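Norport Floor Set: README and data card

Version 3 of the card. Last edited 2024-04-26.
Maintained by the floor automation people at Flekodeo, Norport site. Both of us have read it.

What's in here

1,189 short recordings of a mobile robot doing small jobs on the ground floor of a parts and repair workshop in Norport. Each recording has a head view, a wrist view, joint positions, base odometry, gripper width and a plain text note from whoever was standing closest when it ran. The notes are the best part. They are also the least consistent part, and we have left the spelling alone apart from taking out names and one long grievance about parking.

The jobs are the dull ones: driving up to a roller-shutter cabinet, stopping in front of it, picking dropped bits off the floor, fetching a tub, putting the tub back, looking at the floor to decide whether there is anything on it. Management called the project Mekeck. The workshop calls the robot a number of things, of which Mekeck is the one we can print.

Why we made it

The storeroom run used to be done by whoever was least busy, meaning whoever looked least busy, meaning the apprentices. Someone worked out how many trips to the cabinet happen in a shift and a slide was made. The slide said the walking could be automated and people could be "released to higher-value activity". We have been collecting data since March and can report on how the releasing is going further down.

The other reason is that every model we tried had learned from floors with things on them. Ours mostly hasn't got things on it. It has a shiny grey coating, glare, a yellow line and some scuffs, and the early models treated all four as objects of interest.

The floor

A large share of the head-view material looks down at the approach to the cabinet. If you are going to train anything on this set, spend a few minutes with the approach recordings before you start, as they are where most of the trouble lives.
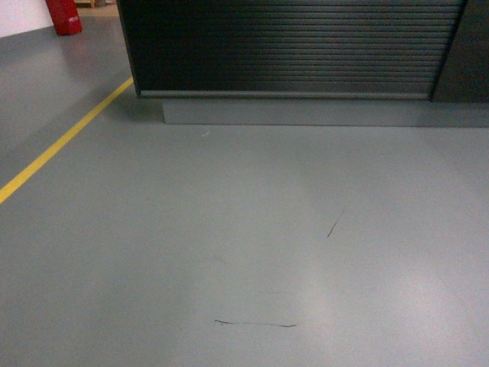 Head view, cabinet approach. Yellow line at left, shutter down, two dark scuffs on the open floor.

Things we have learned about this stretch, in the order they annoyed us:

Glare. The coating throws light back and the pale patch shifts as the robot moves. One model decided that the patch was a spill and asked for help. Somebody came with a mop. The note on that recording says "dry as a chip" and nothing else.

Scuffs. There are black streaks, the sort you get from wheels or shoes. For a while the pick-up policy went after them. It would line up beautifully, close on nothing, lift the nothing and look for a tub to put it in. We labelled scuffs as a class of their own after that. The class is called floor_mark. The cleaners were asked whether the marks could be buffed out and the cleaners asked whether the robot could pick up its feet.

White specks. Label is speck_unknown. Might be paper, might be swarf that has caught the light, might be a flaw in the coating. We don't chase them and you shouldn't either.

The line. Yellow, straight, painted. People understand the line as advice. The robot understands it as law, so there are recordings in which it waits at the line for a person who is waiting for it. The longest of these has been left in full. It is good data if you study courtesy.

How it was recorded

Roughly 100 of the recordings are fully teleoperated. The rest were driven by a policy with a person ready to take over, and the takeover moments are marked in the file events.txt inside each recording folder. Operators were regular workshop staff who had a morning of training and then got on with it. No one was put on it who hadn't agreed to it, and anybody could go back to the bench without giving a reason. Two did. One of those came back when the bench turned out to be inventory week.

The base controller is a Hnatiuk unit that predates the project. It drops its clock now and then. Where the clock dropped, head and wrist views may be out of step and the folder carries a flag called clock_slip. Do not try to fix these by eye. We tried.

The gripper

Two fingers, dark covering, a fair bit of mileage on them. We record wear because wear changes what the wrist view looks like, and a model trained on tidy fingers gets a nasty surprise when it meets ours. 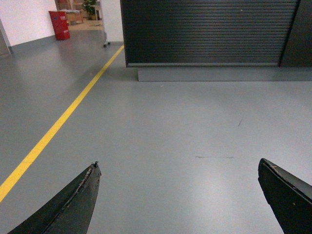
Wrist view, fingers open and empty. Note the frayed tip on the left finger; wear code 3.

Wear codes run from 0 (new covering) to 3 (the covering is coming away in shreds and somebody should really order more). Most of the set is coded 2 or 3. Purchasing has the form. The frayed bits poke up into the view and have been mistaken for cable offcuts, hair and, in one operator's note, "a small animal". They are part of the finger. If your detector reports a thin black object that follows the gripper wherever it goes, you have found it too.

When the cabinet shows up in the wrist view it is usually background. We have not labelled individual shutter slats and will not be taking requests.

What changed for the people here

We were told a data card should cover impact. Fine.

The walking went down. That part of the slide was right. Staff on the benches make fewer trips to the cabinet, and the ones with bad knees were the first to say they didn't mind.

The watching went up. An operator on standby can't do much else, and standing near a slow machine in case it gets ideas is tiring in a way that carrying tubs never was. We now limit a standby stint to 64 minutes, a number arrived at by negotiation between sixty and "no". Please don't look for science in it.

The apprentices lost the storeroom run and with it a fair amount of learning where things are kept. Several of them have asked to do it by hand one morning a week. This was agreed. On those mornings the robot is parked and the parts arrive faster, a result which has not been put on a slide.

No jobs were cut during collection. We can't tell you what happens after, as we haven't been told either. We did ask for that in writing, and the answer was warm and had no verbs in it.

Floor etiquette got better. People stopped leaving boxes over the line once they found out the robot would stop dead and beep about it. Some would call this the project's main achievement to date.

Known problems

Shutter state is labelled open, shut or partway. Partway is used for anything an annotator couldn't be bothered arguing about.

Notes are in everyday workshop English. "Chockers" means the tub was full. "Having a moment" covers all faults.

One site, one floor, one style of cabinet. A model that does well here has learned Norport. Test it somewhere else before you tell your boss anything.

Distances in the early recordings were logged from the wrong point on the base. Corrected values are in the column dist_fixed. The old column stays because two scripts still read it and the person who wrote them has moved to the coast.

Please don't use it for

Measuring how fast individual staff work. Voices and names are out, and the notes have been shuffled within each shift so that you can't tell who wrote what. If you find a way to tell, write to us and not to their supervisor.

Any safety sign-off. Nothing in this set shows that the robot is safe near people. It shows that people were careful near the robot.

Folder layout

head/ views from the head
wrist/ views from the wrist
state/ joints, gripper width, odometry
notes/ one text file per recording, unedited except as above
labels/ floor_mark, speck_unknown, line, shutter, tub
events.txt takeovers, stops, beeps

Changes since version 2

Added the wear codes. Split floor_mark from object. Removed a batch where the head view was mostly the inside of a dust cover. Restored the long wait at the yellow line after complaints from readers.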